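House Rules for a Robot Arm on the Kitchen Counter

A fair number of you wrote in after the September column asking how I keep a robot arm in a working kitchen without losing my temper or my crockery, so I've finally sat down to write out the rules we go by. Some of them came from the manual, some from friends who do this for a living, and a few from a Sunday I would rather forget (there was custard). Take what suits your house and leave the rest!

Clear more space than you think you need. Before anything gets switched on, I stretch the arm out as far as it goes, by hand, with the power off, and walk it through a slow half circle. Wherever it can get to, I lay down painter's tape. Inside the tape go the things for the job and nothing more. Coffee mugs, phones, the mail, your reading glasses and your elbows all stay outside it. My neighbor Tormod laughed at the tape the first time he came over, and then he set his drink down on the wrong side of it, and he hasn't laughed since.

Tape goes under the clamp bolts too, by the way. Put a strip across the bolt and the bracket, draw a pen line over both, and you can tell at a glance if anything has crept. I check mine before each session and snug them up if the lines don't meet.

Practice with the power out of everything else. This is the rule I am fussiest about. If the arm is learning to lift a lid, the cooker it's learning on should be cold and unplugged, with the cord coiled up well out of the way. We do at least 30 dry runs before there is any heat in the pot, and I write them down on the pad by the fridge because I do not trust my memory, and neither should you. If one goes wrong, fix whatever it was and begin the count over. It's tedious, I know. Put the radio on.

Slow it down. On our Kurnesero controller there's a speed limit you can set in the menu, and ours is set to 30 percent for anything involving glass. Glass lids are slippery things and they chip at the rim before they break, so run a fingertip lightly around the metal edge now and then to feel for a loose spot. If the rim wiggles, retire the lid.
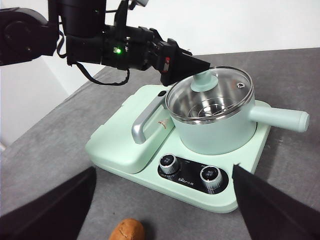 Then there are the knobs, meaning the ones on the lid and the ones on the stove, which want quite different treatment. A lid knob should be tightened from underneath with a screwdriver every few weeks, and it should be wiped free of grease before each try, or the grip will slide off and you will blame the programming for an evening when all it wanted was dish soap. The control knobs are mine. That is a firm rule in this house: a person turns the heat on, and a person turns it off. Valquíria Figueiredo, who taught the evening class where I got started, had this written on the board in red marker, and I've never seen a good reason to change it.

Keep steam in mind. Most glass lids have a little vent, and you want to know where yours is pointing before anybody or anything reaches over the top. Turn the lid so the vent faces the wall. Lift the far side first, so the steam rolls away from you, and once you're cooking for real, give the pot 2 minutes off the heat before the arm goes anywhere near it. Wiring doesn't care for steam any more than your wrists do.

Mind the cables. A bit of slack is right, as the joints need room to turn, but a loop that hangs low will catch on a pot handle sooner or later. I use soft hook-and-loop ties, never the hard plastic kind that bite into the jacket. Bend every joint to its limit after you tie things up, and if the cable goes tight anywhere, let out a little more and try again. Pot handles, while we're at it, get turned away from the path of the arm and away from the front of the counter.

Food handling. Start with something sturdy. Potatoes are my favorite, they're cheap and a dropped one is still supper once it's been scrubbed. Anything that has touched bare machine parts gets washed and peeled before we eat it. Raw meat stays off the practice counter altogether. When the work is done I wipe the fingers down with a damp cloth and a drop of mild soap, then a clean damp cloth, then a dry one. Don't spray anything directly at the joints!

Who stands where. One person holds the stop button and does nothing else, which means no stirring, no texting and no answering the door. If the doorbell goes, press stop first. Children are welcome to watch from the far side of the table, and long hair and apron strings get tied back, mine included.

Last, the notebook. Write down the date, the job, the speed, and what went wrong, in plain words. Preben Gunnlaugsson sent me a copy of his and it runs to 100 pages, with soup on most of them. Mine is thinner, but I did find out from it that nearly all our bad tries came late in the evening, so now we stop at supper.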